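Speaker notes – open day at Fedgate, evening session for the repair club network

(Start once the coffee line has died down. Slides are few, so take it slow.)

Good evening, everybody, and thank you for coming out on a January night when you could all be at home with your feet up. My name is Joonas Laitinen, and before I was anything else I was the kid who took his parents' radio apart and could not put it back together. I see some nodding. Good, I am among friends.

I was asked to tell you about the open day at Fedgate, the one a handful of us went to on the morning train. I will try to keep it to the half hour, but those of you who know me will have planned for longer.

So, Fedgate. They are a refurbishing shop on the old Wirkus site, down past the rail yard. Offices and schools send them their old desktop computers, and last year they had 1,647 of them through the door. Most get cleaned up and sold on, and the rest are stripped for parts. The people there have done that by hand for years, and they are very, very good at it. I watched a woman on the main bench take the side off a tower, pull the drives and stack them, all while telling me about her daughter's wedding. I did not see her look down once!

(Pause. Let them laugh if they want to.)

What they wanted to show us, though, was the robot work. They have been at it for a while now together with a small company called Zervas, and the open day was the first time they had let outsiders stand next to it and ask questions. We were let in at ten in the morning in two groups, ours being the second, so we had plenty of time with the pastries first. I can recommend the ones with cardamom.

(Next slide. Leave it up for this whole part.)
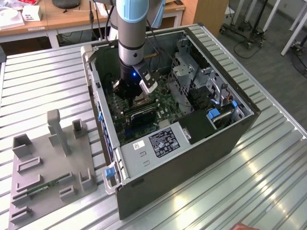
The job they have picked is taking apart old towers and sorting out what is worth saving, and I want to spend a few minutes on why that is so much harder than it sounds. A car factory builds the same car all day long. At Fedgate you may have a different case on the table every time, from a different maker, with the screws in another place and a cable running across the very thing you want. Think of how many little latches there are in one of these. You have the case lying on its side there with the gripper down over the motherboard, and over by the drive cage you can see the blue latches, two of them. You and I would see blue plastic and know straight away that it is meant for fingers. The robot has to be taught that, and then taught it again for the maker who liked green. I had never given those latches a second thought, and now I can't open a computer without feeling a bit proud of myself.

Now, the memory modules. This is the part I got most excited about, so please bear with me. Anyone who has pulled memory out of an old machine knows the feel of it – you press the clips, there is a small give, and up it comes. If it doesn't, you wiggle. The engineer told us that the wiggle took them most of the fall. Push too hard and you can crack the board, too soft and you just sit there. I asked her how she explains a wiggle to a machine, and she laughed and said, "Slowly."

(If someone asks about cost: I don't know what they paid and they did not offer to tell us. Move along kindly.)

They gave us some figures, and I wrote them down on my napkin. The aim is 300 towers a month through the robot table, leaving the odd ones for the people on the bench. They had 85 set aside for testing when we were there, all sorts of ages and shapes. I did ask whether anyone would lose their job over it, and I was told no, they can't find enough hands as it is. I pass that on as I heard it.

(Slide with the Ilell address. Leave time for pens.)

One more thing before questions. Fedgate sells its tested parts through a little shop called Ilell, and clubs like ours can order memory and drives at a good price. They had 2,000 memory modules on the shelf when I asked. If your club is interested, write your name on the sheet by the door and I will send one order for all of us.

Right, who has the first question? And could somebody at the back please get the lights?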